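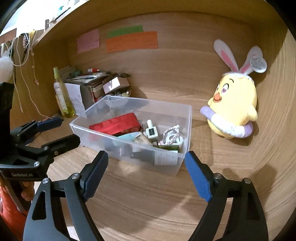
Ticket 2529: Prayer chain emails sent twice
Opened: 2022-08-31
Reported by: Maya Twal, parish office
Assigned to: Ladi Obi
Status: Resolved

Every request entered in the Sistellow form goes out two times to the 229 people on the intercession list.

Log
Checked form settings. One notification rule, correct.
Checked list for duplicate addresses. Found 4, removed. Test request still sent twice.
Found old forwarding rule on the prayer@ mailbox, left over from the Lent vigil signup. Disabled it.
Second test: one copy received. Maya confirmed.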